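2020-07-13
Posted by Salma Helmy to the Pludeo list
Print this message | E-mail this message

Orvokki Savolainen wrote:
> Section 2 of the draft says the work surface must be "clear and
> neutral." Who on this list owns a clear and neutral table? I'd
> strike it before Brendville votes.

Seconded. I went through the April comments again (all 70, pray for me) and the only table that passes is the one in the Skendis lobby, and it's bolted down.

My counterproposal: leave the home as found and put the rules on the grippers. Fingers open before you go near anything soft. Two grippers on one table, agree who reaches first.

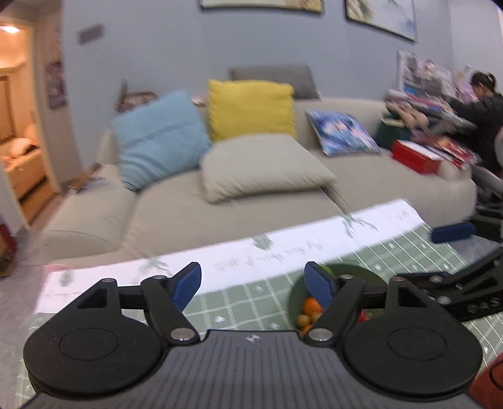

Handheld grippers at a living room table, cushions and all.

I'd also like a line on crowded bowls. Amrani wants one kind of item per container, a lovely idea from someone who has never put away groceries. Fruit touches other fruit. A cucumber lies among the mandarins and you have to plan for it.
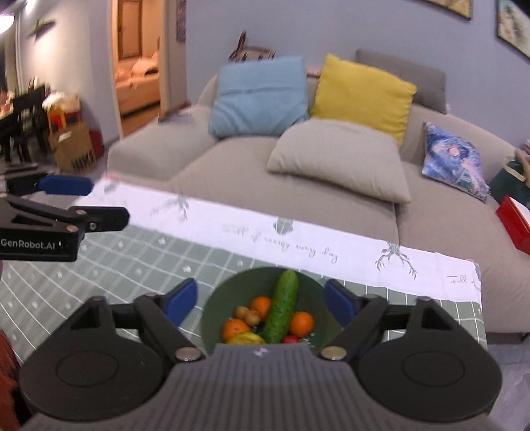 Pludeo Digest — p. 2730

So for 4.1 I suggest: "Approach with the jaws wider than the item, and do not tidy the container first." That's short enough that people might read it — the current 4.1 runs to around 200 words and defines "bowl."

Orvokki, can you live with "as found"?

Salma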